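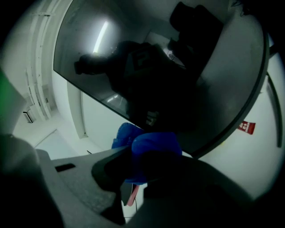
Zasar推出手持夹爪采集套件Farnow,面向设备维护与清洁作业的示教

2019年3月8日,Zasar公司宣布,手持夹爪采集套件Farnow即日起接受订购。套件供机器人研发团队和集成商使用,操作员手持夹爪完成作业,安装在夹爪上的广角相机同步记录画面,所得数据用于训练机械臂执行同类任务。

Farnow的首个版本于今年1月交付给少数合作单位试用。正式版沿用了试用版的夹爪外形和浅灰色外壳,更换了手柄内部的触发机构,并重新设计了数据导出软件。试用版用户可免费更换手柄,运费由Zasar承担。

适用场景

许多室内作业的对象并不是摆在桌面上的零件。带深色镜面的面板、墙边的管线、门框旁的窄缝,都要求操作员抬高手臂或侧身操作,固定机位的相机往往拍不到手部与物体接触的位置。Farnow的相机随夹爪移动,视角始终朝向作业点,操作员戴丁腈手套也可正常握持和扣动手柄。

反光表面是试用期间反馈最多的问题。深色玻璃会映出人影和顶部灯管,部分视觉算法会把倒影当作真实物体处理。正式版软件增加了反光片段标记功能,操作员或标注人员可在回放时标出受影响的时间段,导出时选择保留、剔除或单独存放。该功能只做标记,不修改原始画面。

Zasar产品负责人Hanneke Van Dijk表示:“试用单位最初希望我们用软件把倒影去掉。我们试过,效果不稳定,还会损失边缘细节。现在的做法是保留原始数据,由使用者决定怎么处理。机器人以后在现场也会遇到同样的玻璃,训练数据里应当有这些内容。”

套件内容

每套Farnow包括手持夹爪一把、广角相机模块一个、可更换夹指垫3副、连接线、充电底座和便携箱。夹指垫为易耗件,可单独购买。软件随套件提供,支持在本地计算机上运行,不要求联网,数据默认保存在用户自己的设备中。

单次充电后可连续采集的时间取决于录制设置。Zasar建议操作员每工作30分钟休息一次,高举手臂作业时应适当缩短。夹爪外壳可用湿布擦拭,相机镜头须使用随附的镜头布清洁,不得浸水,也不得喷洒含溶剂的清洁剂。

试用情况

系统集成商Rinaldi参加了试用,主要采集面板擦拭、开关柜门和取放小件等动作。该公司项目工程师Rebecca Palumbo说:“以前我们在实验室里搭一个样板间,采完再拆。换成手持夹爪后,可以直接到作业地点去采。刚开始操作员动作偏快,后来我们要求接近物体时放慢,废弃的片段明显少了。”

Palumbo同时提到,试用版的连接线在狭窄位置容易碰到门框。正式版将出线口移至手柄后方,并随箱附带固定夹。对于已有的试用版夹爪,更换手柄时会一并更换线缆。

与机械臂的配合

与Farnow配套的机械臂端夹爪名为Dirnine,夹指形状和相机安装位置与手持端一致,采集到的画面与机械臂执行时的画面视角相近。Dirnine需单独订购,并须由用户或集成商按照所用机械臂的型号配备转接法兰。仅购买手持套件的用户也可以使用全部软件功能。

Zasar不提供现成的作业模型。用户需自行训练和验证,并在机械臂投入使用前完成现场安全评估。公司可提供采集规范文档和为期一天的操作培训,培训费用另计。

价格与供货

Farnow手持套件单价为900欧元,不含税费和运费。首批订单按付款顺序发货,预计交货期为13个工作日。夹指垫、连接线等配件同步供应。Dirnine的价格视配置而定,有需要的单位可向Zasar销售部门索取报价。

套件保修期为一年,夹指垫不在保修范围内。因跌落或进水造成的损坏按维修价目收费。

关于Zasar

Zasar从事手持采集工具和机器人末端执行器的设计与生产,客户包括研发机构、系统集成商和设备维护企业。

媒体如需产品资料或安排采访,请与Zasar新闻联络处联系。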